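Mon 23 June. Bench notes, tableware and tape.

Radek wants the orange plate signed off as our standard place setting plate. I'm not convinced. The Jotness sheet calls the surface "easy to read under any light" and I have yet to meet a glossy plate that is. Bright orange, fine, you can find it. The shine is another matter, and the two bits of black tape on the face are there to give the eye something dull to land on.

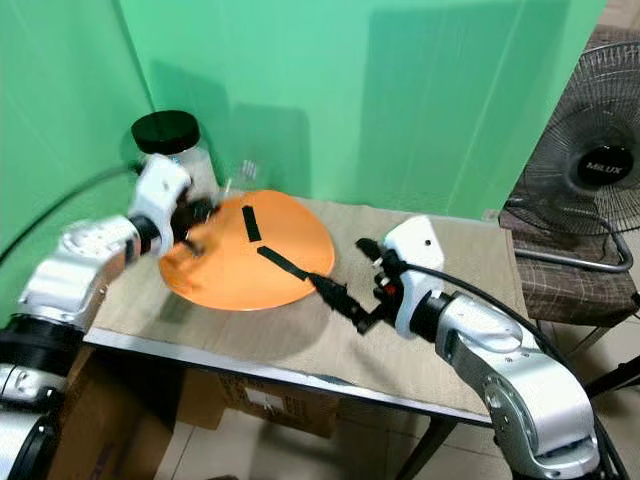 Styliani's view is that the tape will lift at the corners well before 400 washes. The Semaan people claim 2000. I'd like to see their sink. Until someone runs it here I'm writing down 51, our own number from April, and leaving it at that.

Cutlery next. We have a silver fork and a gold-colored spoon, so they don't match, and I don't see why the order went through like that. Radek says mixed colors help people tell the pieces apart. People can tell a fork from a spoon. The gray cup I have no complaint about. It's matte, it stands up, and it doesn't throw glare back at you the way the white tabletop does.

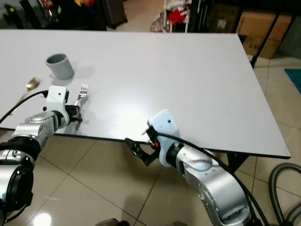
Do we need a matching spoon before the next round?
It would be nice, but the fork and the plate are what the round is for, so the gold one can stay until Pinder restocks.

Still open: where the fork goes. Beside the plate is how anyone sets a table. Across the plate is how people leave it when they've finished, and the layout card allows both, which makes the card close to useless. I've asked Styliani to pick one. She hasn't. Order ref for the replacement tape is 3947, unpaid as far as I know.
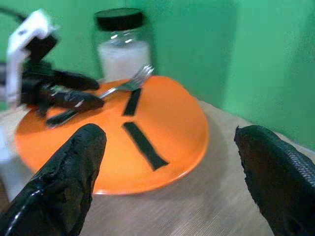 Fork across the orange plate, black tape strips near the center.

Check the tape edges with a fingernail tomorrow, before Radek wipes everything down.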